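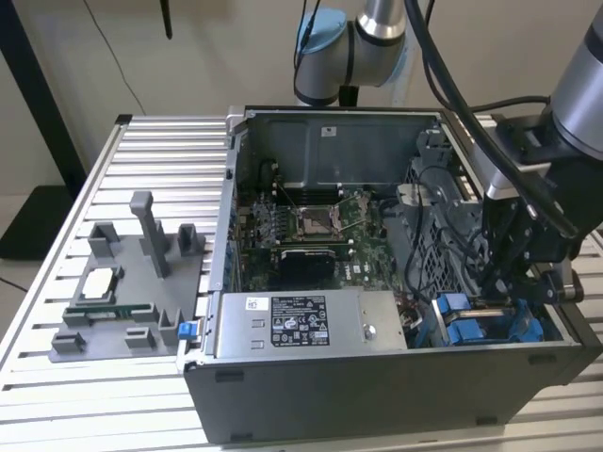 Setareh Ranjbar had not expected the projectionist to stop the film, and she said afterward that she was glad he did. The second reel of "The Ferry at Likham" had been threaded out of order, and the audience at the Tuveo had sat through 7 minutes of a funeral before anyone had been seen to fall ill. When the lights came up, she said, people stayed in their seats and began talking to the strangers beside them.

The film had waited a long time for such an audience. Completed on a small budget and shown in two coastal towns before its distributor closed, it was known for decades only through a worn set of stills and a review that misspelled the name of its leading actress. The restored version, which runs 135 minutes, opened in July and will travel to regional theaters through the winter.

The restoration was undertaken by Billance, a film preservation house that works mainly on short subjects and newsreels. Its staff located the picture negative in the storeroom of the former Leinonen laboratory, where it had been entered in the ledger under the title of a different production. The soundtrack was held elsewhere and had to be matched to the image scene by scene. 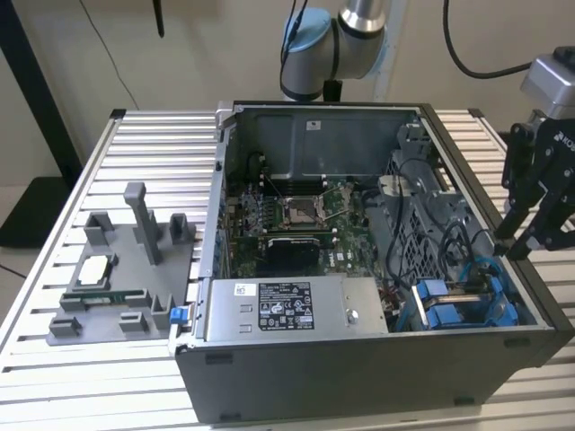
Jeanine Dijkstra

Martti Partanen, who supervised the work, describes the sound as the greater difficulty. The director recorded much of the dialogue on an open deck in high wind, and later replaced only part of it in the studio. Some lines therefore change character in the middle of a sentence. An early proposal would have smoothed these joins throughout. Partanen declined it, and the joins remain audible in the finished version.

"The audience in that first year heard them," he said. "I did not think it was our place to take them out."

The story itself is plain. A ferry pilot, played by Pentti Riihimäki in his only leading role, learns that the crossing is to be replaced by a bridge. He tells neither his wife nor his crew. Tuulikki Savolainen, as the wife, has fewer than half as many lines and carries the stronger performance. Her long scene in the ticket office, in which she counts out the day's receipts while waiting for her husband to speak, was cut by several minutes for the original release. It now plays at full length.

Not every decision will please those who know the earlier prints. The opening titles have been reset from a surviving script page, and the color of the night crossings is noticeably cooler than in the copy held by the Tuveo. Billance has published its grading notes and invites correspondence from viewers who saw the film when it was new. Two letters had arrived when this issue went to press, and they disagreed about the color of the water.

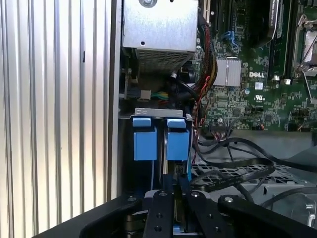 At Billance, July.

Attendance has been steady. The opening engagement at the Tuveo drew 2,510 patrons, and a further week was added to the schedule. Screenings begin at 7:30 p.m., with the reels in their proper order. A printed program, containing the restored ticket office scene in full, is available at the door.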